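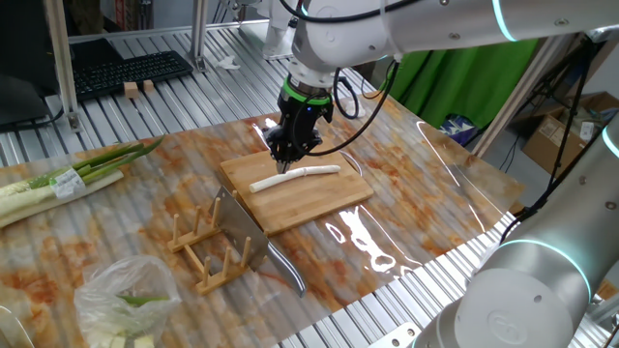 My second autumn with the trotters

November 27, 2018
By Dae-han Do

When I moved to this country I knew nothing about horses. In my family, sport was table tennis and sometimes baseball on the television. So my wife still finds it strange that I now spend my free evenings at a harness track, standing in the wind with a paper programme in my hand.

I wrote last year about my first visit, when I did not even understand that the horses must not gallop. I thought the one who galloped was simply the best, and I cheered for him very loudly. A man near me explained, with much patience, that my horse was already disqualified. Since then I have learned a little, and I want to write down what I saw this autumn before I forget it.

The horse I follow is called Mostard. He is a brown gelding, seven years old, not big, and he has never won anything which would be printed in a newspaper outside our district. I like him because he starts slowly. For the first half of the race you will find him at the back, next to nobody, and I have already stopped hoping, and then on the last bend he begins to pass the others on the outside. Very often he has not enough track left. In October he ran three times and was fourth, second and fourth again.

The second place was the best evening. It had rained since the morning and the track was heavy, and the favourite, a mare called Flernon, broke into a gallop just after the start and lost perhaps ten lengths while her driver brought her back. Mostard was sitting sixth at that time. His driver waited until the back straight, which is early for him, and went three wide. I could not see properly because of the lamps and the rain, but I heard the commentator say his name twice, and his voice was going up. Dovus won by a neck. I had put a small bet on Mostard for a place, and I bought chips for both of us with the money, and my wife said that the chips were cold.

I should explain about the distances, because a friend asked me by e-mail. Many of the races at our track are started behind a car with two long wings, and the horses trot behind it until it drives away. In other races there is a handicap, and the better horses must start some metres behind the rest. I prefer the car. With the handicap I always lose track of who is where, and when I have found my horse the race is finished.

What I still cannot do well is to read the form. The programme gives a row of small numbers and letters for each horse, and the regular people look at it for a few seconds and nod. I need ten minutes for one race. I have made a notebook where I copy the results by hand, and I have noticed that Mostard is better when he has had two weeks of rest, and better on the left side of the draw. Maybe this is only chance. Three good races are not much to build an opinion on.

Last week he did not run. His trainer told the track radio that he had a small cough, nothing serious, and that he would be trained lightly at home. I went anyway. Dovus won again, this time easily, and Flernon stayed in her trot for the whole way and came third. I was happy for her, although I lost my bet.

The next meeting is on Saturday, and after it there is a pause until the new year. The entries are not published yet. If Mostard is on the list I will take the early bus, because I would like to see him warm up. They go round in the wrong direction for this, quite slowly, and you can stand at the rail and hear them breathe.

If somebody reading this knows a good book about harness racing in simple English, please write it in the comments. The one from our library is from 1974 and half of it is about shoeing.

Last updated: November 2018

This blog uses cookies to remember your settings. By continuing to read you agree to this.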